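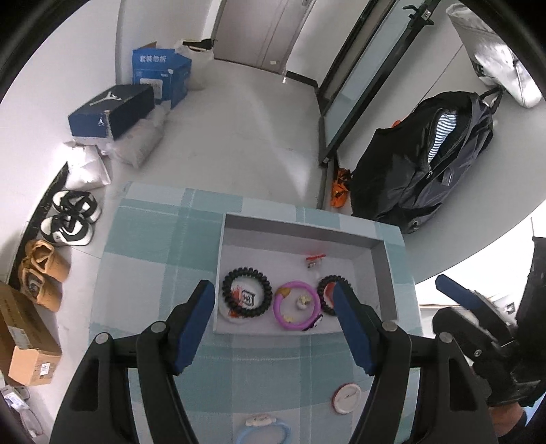

We use cookies to remember your settings and measure traffic. Accept all | Manage choices

The claim on board 11 was made at 4:40 in the afternoon, with both clocks running low. White, Baltasar Llorente, rated 2,082, stopped the clock, stated that the position had occurred for the third time, and sat back with his hands in his lap. Black, a junior from Wimness named Soler, shook her head.

The arbiter took both scoresheets to the side table and set up the game from move one on a spare board.

A claim of this kind is checked in a fixed order. First, the player must have the move. Second, the position must be about to appear for the third time, in which case the move is written down and not played, or must have just appeared. Third, the three positions must be the same in full: same pieces on the same squares, same player to move, same rights to castle and to capture in passing.

Llorente had written his move, rook to e1, and had not touched the rook. The first condition was met, and so was the form of the second.

The arbiter found the position after move 31, again after move 35, and again after the written move 39. The pieces stood on the same squares each time. White's king had left its square on move nine, Black's on move 12, so castling did not enter into it.

That left the pawns. On move 31 the rook move had not been the last thing to happen before the position arose. He turned back one page. Soler's sheet gave the order as rook to e1, then pawn to b5. Llorente's gave pawn to b5, then rook to e1. With Llorente's order the position came up three times. With Soler's it came up twice.

He played both orders through. Both were legal. Both led to the same game from move 32 onward.

"Did you write your moves after playing them or before?" he asked Llorente.

"After."

"Every time?"

"I was short of time on Saturday as well," Llorente said – as if that covered it.

The boards in the top section at Clokholm were electronic and kept their own record. Board 11 was the first one that was not. The arbiter asked the players on boards 10 and 12, separately, and neither had been watching.

He looked at the sheets again. Soler had noted her clock time beside each move, in small even figures. Beside pawn to b5 she had put 6:02. Llorente had noted his own time only twice, at move 20 and beside rook to e1, where he had put 6:51. Black's next entry, on her sheet, was 5:48.

It was consistent with her order. It was also consistent with his, if she had thought for 14 seconds and he had thought for none.

The claim had to be shown to be correct, and it had not been. The arbiter wrote 4:58 on the back of his pairing list, added two minutes to Soler's clock, and told Llorente that the move he had written must now be played.

Llorente picked up the rook and put it on e1. Soler pushed her pawn to h5 and wrote down the time.

151 shares | 11 comments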